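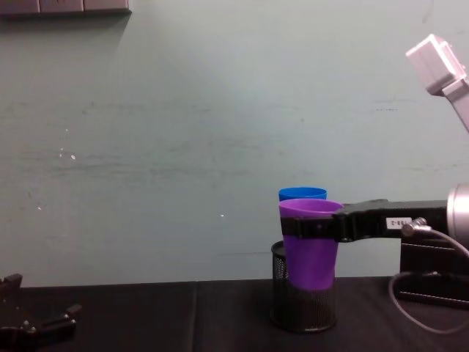 Purple cup over the pen holder, right arm

Hi all,

Back from the Hawthorne session, and my inbox has filled up, so one reply for everybody.

Jocelyn Lévesque wrote:
> Are we still doing the cup event with both arms? My two are
> writing the program at home and want to know which arm goes
> first. Also, does the blue cup have to be in the pen holder
> at the start, or do the kids put it there?

Either arm can do it! The rules from Pradville only say the purple cup has to end up in the blue one, with the pen holder still standing. Blue starts in the holder, a judge sets it, so tell your two they can skip that part completely. I know the old sheet said otherwise — toss the old sheet, please.
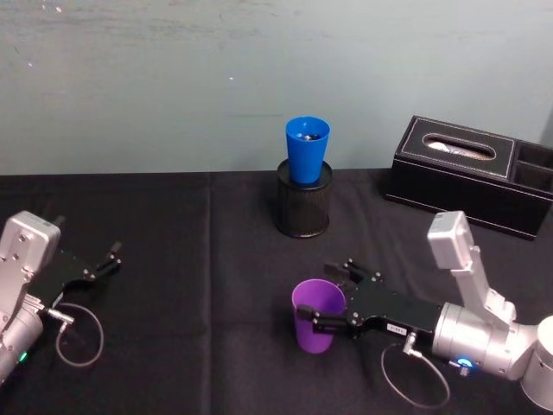
What I'd really love is for the teams to slow down on the way in. Everyone wants the fast run (I get it, I was thirteen once) and then they come in low and clip the rim. Iltar is the team name on the board to beat right now, with 168 points, and they have the pokiest program in the whole club. They lift, they wait, they go over. Lovely to watch.

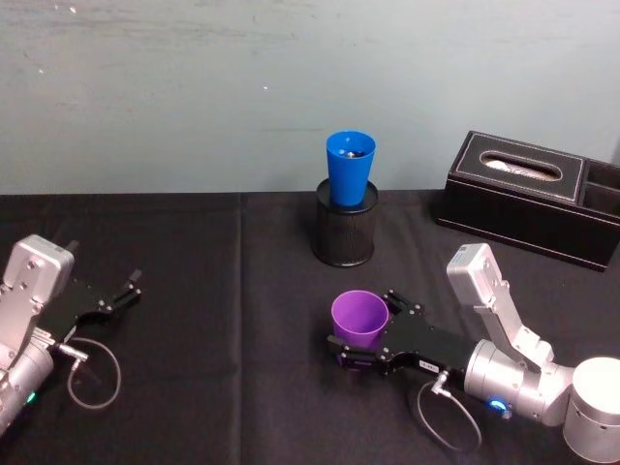 Purple cup held in the right gripper, blue one in the pen holder

Couple of other things while I have you. Batero is our log folder, for those who joined in August, and it's up to 2,517 saved runs. Please, please put your team name on yours. There are 358 in there called "test" and I am not going to open them all to find out who they belong to.

Wrist camera people: the view from down there is a lot different from the overhead one, so don't copy your numbers across. Pick a spot on the cup rim and work from that.
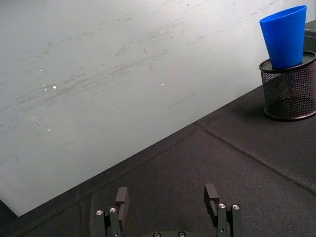
I'm also going to ask for the pen holder to be put back on its tape mark between turns, or the next team spends half their slot chasing it. Slots are six minutes and I do use the timer, sorry.

Jocelyn, if your two get stuck on the lift height, have them bring the laptop at 4:30 and we'll sit down with it before the others get going. Snacks are on me, but if somebody could bring cups for drinking out of (different color!!) that would help.

See you there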